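The Long Return of Wool Felt

In the hill town of Prevham, the first sound of the working day used to be the hammers. The fulling mill on the lower river ran from before dawn until the light failed, and residents whose grandparents worked there still speak of the silence that followed its closing as though they had heard it themselves. The mill made felt for hats, boot linings, piano parts and saddle pads. It employed two generations of most local families, and when it shut, the trade left the valley almost entirely.

It has come back on a smaller scale. Flulla, a cooperative workshop established in the former dye house, now produces felt for upholsterers, instrument repairers and schools. Its membership stands at 93, of whom a minority work at the benches full time. The remainder are farmers who supply fleece, part-time finishers, and makers who rent a place by the month.

Felt is among the oldest of textiles and one of the simplest to explain. The surface of a wool fiber is covered in minute scales. When the fiber is exposed to warm water, soap and movement, the scales catch upon one another and the fibers are drawn into a dense mat. No loom is required and no yarn is spun. The finished material has no grain to speak of and does not unravel at a cut edge, a quality long valued by those who must shape it into small parts.

The difficulty lies in consistency. A hatter can work around a thin patch, but the repairer of a piano action cannot. Natalie Hebden, who directs production at Flulla, came to the cooperative from industrial textiles and has spent much of her tenure on the question of thickness.

"A customer who orders the same felt twice expects to receive the same felt twice," Hebden said. "That is a modest expectation, and it took us four years to meet it."

The cooperative's approach begins with the fleece. Members sort by hand at delivery, setting aside coarse britch wool for insulation and reserving the finer shoulder wool for sheet. The sorted fleece is scoured, dried on racks in the upper loft and carded into thin webs. These are laid one upon another, each at a right angle to the last, until the required weight is reached. A heavy sheet may spend the better part of a morning in the layering stage before any water is applied.

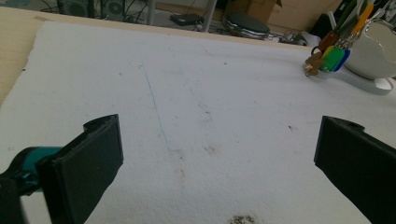
White felt-like sheet laid flat on a wooden tabletop.

Color presents a separate question. The mill of the last century bleached nearly everything it made, and its white hat bodies were sold well beyond the region. Flulla does not bleach. Its palest stock is cream, and customers who require a true white are referred elsewhere. Dyed felt accounts for a growing part of the order book, with deep greens and a brick red requested most often by upholsterers.

The revival has depended in part on the archive of the original mill. When the owners withdrew, their pattern books and process ledgers passed to the Fothergill Collection, a small regional library of trade records housed above the Prevham post office. Pak-hei Liu, the archivist, has cataloged 144 volumes to date. The ledgers record water temperatures, soap quantities and hammering times in a variety of hands, several of them difficult to read.

"The men who kept these books did not write for us," Liu said. "They wrote for the next shift. A great deal is abbreviated, and some of the abbreviations appear to have been private jokes."

One such entry, repeated through an entire winter, instructs the fuller to "give it the parson." Liu believes the phrase refers to a long, slow period of hammering at low heat. Hebden's team tested that reading on a run of saddle felt and adopted the result. The phrase is now used in the workshop without quotation marks.

The economics remain delicate. Synthetic felts made from polyester or acrylic can be produced at a fraction of the cost and are adequate for most craft and display purposes. Wool felt holds its position where resilience, sound absorption or resistance to heat is required. Instrument work is the steadiest of these markets, although it is small. Acoustic paneling for offices is larger and less predictable, and in March the cooperative lost a substantial order when a client reduced the size of its new building.

Farmers have also had cause for caution. For many years the price offered for a coarse fleece did not cover the cost of shearing, and a number of growers in the valley burned or buried their clip. Flulla now buys from more than 80 holdings and pays on delivery, by grade. Growers interviewed for this article described the sums as welcome but not decisive. Most keep sheep for meat and regard wool as a secondary product, a position unlikely to change at present prices.

Training occupies an increasing share of the cooperative's attention. Apprentices spend their first season in sorting and carding and proceed to fulling only in the second. The skill of judging when a sheet has been worked sufficiently is taught by touch. The usual test is to pinch the surface and lift; if individual fibers rise between the fingers, the work continues. Apprentices are encouraged to ruin several pieces in the course of learning where the limit lies, and the spoiled material is cut for plant pot liners and sold at the summer market.

Negotiations are under way for the lease of the old hammer house, which has stood without a roof for much of its recent history. The landowner, Trendby Estates, has indicated that it would support restoration provided that the river wall is repaired first. A survey of the wall has been commissioned, and its findings are expected before the autumn clip arrives.

RELATED ARTICLES
What the Dye House Ledgers Leave Out
A Shearer's Calendar
Repairing the Upright Piano: Notes from the Bench
River Walls and Who Pays for Them

READER COMMENTS

marshfield_anne
My grandmother trimmed hat bodies at the mill and had strong opinions about the soap. I would be glad to know whether the finishing room books survived as well.

R. Oduya
The article might have mentioned needle felting, a dry process that uses barbed needles in place of water. Otherwise an informative piece.

tollgate
We bought the pot liners two summers ago and they are still in use. Is the workshop open to visitors outside market days?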